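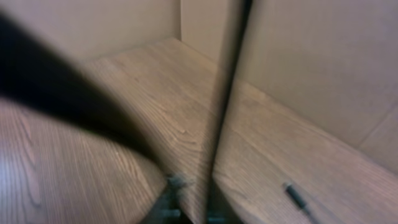
Manipulation Software Group, Enier Lab

4. Perception under wrist motion

4.1 What goes wrong

Most of our failed picks trace back to the wrist stream, not the planner. When the gripper swings, the near finger smears across a big part of the view and the segmenter calls it table, or object, or both. The background often stays usable at the same moment. In the opening view the grain on the right side is still crisp and the small black cylinder lying on it can be picked out, highlight and all, while the finger on the left has no surface detail left. So a global blur score is the wrong signal. It throws out views that have a perfectly good target in them.

We replaced the global score (used in the Hennessy baseline) with a per-tile one. Each view is cut into tiles, each tile gets a sharpness value and a self-occlusion value. Sharpness is plain gradient energy, nothing learned. Self-occlusion comes from projecting the gripper model through the current joint state, then growing the mask by the distance the fingertip moves during exposure. Growing matters a lot. Without it the soft dark halo next to the finger leaks through and gets tracked as a moving thing.

Tiles that fail either test are marked unknown. Not empty. The first version marked them empty and the planner happily routed through them.

4.2 Dark targets on a dark gripper

Small black objects are the hard case. Fingers are black, wrist is black, cables are black. Color is close to useless here and we dropped it from the matcher after an early round. What is left: shape, the contrast edge against the wood, and whether the thing stays put in the table frame when the wrist moves. The last one does most of the work. A candidate has to hold its position over 5 accepted views before it is handed to the planner; anything that travels with the wrist is dropped as self.

Wood grain gives a second problem. Long streaks and knots fire the edge detector, and they also stay put, so the static test passes them. We filter by closed contour. Knots still get through sometimes. Carmela Guerra's relabeling pass over the 1251 wrist views found 33 where a knot or streak had been kept as an object, and these are excluded from the numbers in Section 5 but kept in the release.

4.3 Two arms, one map

Both arms write to the same tile map. Each arm's self mask is computed from its own joint state, and then the other arm's mask is added on top, which we forgot in the first build. Timestamps are the weak point: the two wrist streams are not hardware synced, we line them up in software (the Batow bridge handles it) and the residual offset goes straight into the mask growth term. Larger offset, fatter mask, fewer usable tiles. Crude but safe.

The layout is shown in Figure 4. The grippers face each other over open table and that gap is where nearly all of the contact planning happens, so it is also where the masks overlap most.
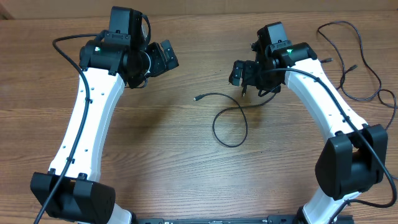

Figure 4. The two arms viewed from the head camera, grippers facing across the work area, with a loose cable on the table between them.

Cables deserve their own note. A loose thin cable has a closed contour only by accident, wherever it crosses over itself, and the filter from 4.2 then reports the loop as a flat object. Ye-seo Ban added a thin-structure check that follows the dark ridge from tile to tile and merges the pieces into one label. The planner treats that label as a keep-out unless the task asks for the cable by name. Cables fastened to the arms are in the gripper and link masks already, with extra padding as they flex and the model does not.

4.4 Re-planning trigger

The planner does not re-plan on every map update. Too jittery. It re-plans when an unknown tile lies on the swept path of the next segment, or when a tracked target moves more than one tile. In the first case the arm slows down before anything else, since slower motion shrinks the mask and often clears the tile by itself. We logged 318 triggers over the Gullmont task set, the majority were of the first kind. The slow-down threshold was hand tuned and we have not sweeped it properly; the values in the config are what we ran with.

One limit we did not fix. Inside corners near plain beige panels give low gradient energy even in a sharp view, so those tiles read as blurred and stay unknown for ever. For now a tile in a known wall region skips the sharpness test and uses only the occlusion one.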